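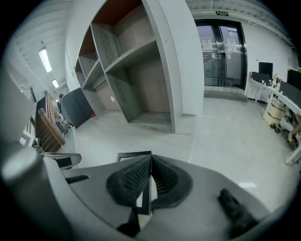

Ich wollte eigentlich schon im Februar über das Thema Regale schreiben, und dann kam ein Angebot dazwischen, dann die Steuer, dann eine Grippe, und plötzlich ist Hochsommer und ich sitze mit einem Ventilator am Schreibtisch und habe immer noch keine fertige Ordnung im Büro. Aber jetzt! Heute nehme ich mir die Zeit, die Kaffeekanne ist voll und das Telefon liegt im Nebenzimmer.

Für alle, die neu mitlesen: Wir sind mit unserem kleinen Büro umgezogen, von zwei dunklen Zimmern im Hinterhof in einen großen Raum mit hellgrauem Boden, der ein bisschen glänzt und auf dem man wirklich jeden Krümel sieht. Im alten Büro lag Teppich. Braun. Ich habe den Teppich elf Jahre lang gehasst und vermisse ihn jetzt manchmal, weil er so schön leise war.

Das große weiße Regal war von Anfang an mein Lieblingskind. Hoch, mit offenen quadratischen Fächern und Rückwänden in so einem graubraunen Holzton, der besser zum Boden passt, als ich zu hoffen gewagt hatte. Lucyna Laskowska, mit der ich mir die Buchhaltung und den Wasserkocher teile, war für geschlossene Schränke. Ihr Argument: Offene Fächer sehen genau einen Tag lang gut aus. Mein Argument: In geschlossenen Schränken verschwinden Dinge für immer. Wir haben beide recht, glaube ich. Gewonnen habe ich trotzdem (sie darf dafür die Vorhänge aussuchen, und ich habe versprochen, nichts zu sagen).

Und dann stand es da, leer. Ich finde leere Regale ja wunderbar. Man geht vorbei und denkt: Alles ist noch möglich! Hier vielleicht die Ordner, da die Papiermuster, oben etwas Schönes, eine Vase meinetwegen, obwohl ich gar keine Vase besitze. Ich bin in der ersten Woche bestimmt jeden Morgen mit der Tasse in der Hand davor stehen geblieben und habe im Kopf eingeräumt und wieder ausgeräumt. Lucyna hat irgendwann gefragt, ob ich es auch mal mit den Händen versuchen möchte.

Also gut. Mit den Händen.

Der erste Versuch ging nach Farben. Das hatte ich in einem Heft gesehen und es sah dort umwerfend aus. Bei uns standen danach die blauen Ordner zusammen, und das waren leider die Steuer von 2014, die Garantiekarten und ein Ordner mit Speisekarten von Lieferdiensten. Ich habe an einem Nachmittag dreimal den falschen herausgezogen und am Abend alles wieder auf den Boden gestellt.

Der zweite Versuch ging nach Kunden. Das klingt vernünftig und war es ungefähr so lange, bis ich bei Grabowska ankam. Grabowska ist unser ältester Auftrag, wir machen dort seit Ewigkeiten die Kataloge, und allein die Probedrucke füllen mehrere Fächer. Derton dagegen: eine dünne Mappe. Da steht dann eine dünne Mappe in einem riesigen quadratischen Fach und kippt um. Jeden Tag. Ich habe sie mit einem Locher abgestützt, dann hat jemand den Locher gebraucht.

Beim dritten Versuch bin ich geblieben, und der ist so simpel, dass ich mich fast schäme, ihn aufzuschreiben: Was ich täglich brauche, kommt auf Augenhöhe. Was ich einmal im Monat brauche, kommt darunter. Was das Finanzamt vielleicht eines Tages sehen will, kommt ganz nach oben, in Kartons mit Deckel. Unten stehen die schweren Sachen, also die Papiermuster, und die sind wirklich schwer, das glaubt man nicht, bis man so einen Stapel mal zum Auto getragen hat.

Zum Ausmisten noch schnell, weil das per Mail gefragt wurde: Ja, wir haben vorher aussortiert. Nein, nicht genug. Mehr als 3.000 Blatt sind ins Altpapier gegangen, ich habe die leeren Papierverpackungen von früher zum Vergleich daneben gehalten und gerechnet. Darunter eine komplette Korrespondenz mit Fultasance über einen Farbton, der am Ende nie gedruckt wurde. Ich habe beim Schreddern ein paar Seiten gelesen und musste mich setzen. Was haben wir uns über dieses Grün aufgeregt!

Die Kartons habe ich übrigens gebraucht bekommen, 12 Stück, von Satish Goel aus dem zweiten Stock. Er wollte kein Geld dafür, er wollte meinen alten Zeitschriftenständer. Den hat er jetzt, und ich hoffe, er wird glücklich damit, das Ding wackelt nämlich fürchterlich. (Satish, falls du das liest: Bierdeckel unter das linke hintere Bein.)

Was ich noch nicht gelöst habe, sind die Kabel. Ich besitze eine Kiste mit Kabeln und bin ziemlich sicher, dass ich kein einziges davon brauche - aber wehe, ich werfe sie weg. Sie wandert gerade durchs Büro, mal unter den Schreibtisch, mal neben die Tür. Ins Regal kommt sie mir nicht. Da bin ich streng.

Und die Beschriftung! Lucyna möchte gedruckte Schildchen, alle in derselben Schrift, sie hat sogar schon ein Muster gemacht. Ich habe bisher mit Bleistift auf Malerkrepp geschrieben und finde das charmant. Wir reden noch. Falls jemand von euch Schilder kennt, die auf Karton halten und sich trotzdem wieder ablösen lassen, schreibt es bitte unten rein, ich habe schon zwei Sorten durch und bei beiden blieb der halbe Kleber kleben.

Nächstes Mal dann die Vorhänge. Sie sind bestellt und senfgelb, mehr sage ich dazu nicht, ich habe es ja versprochen.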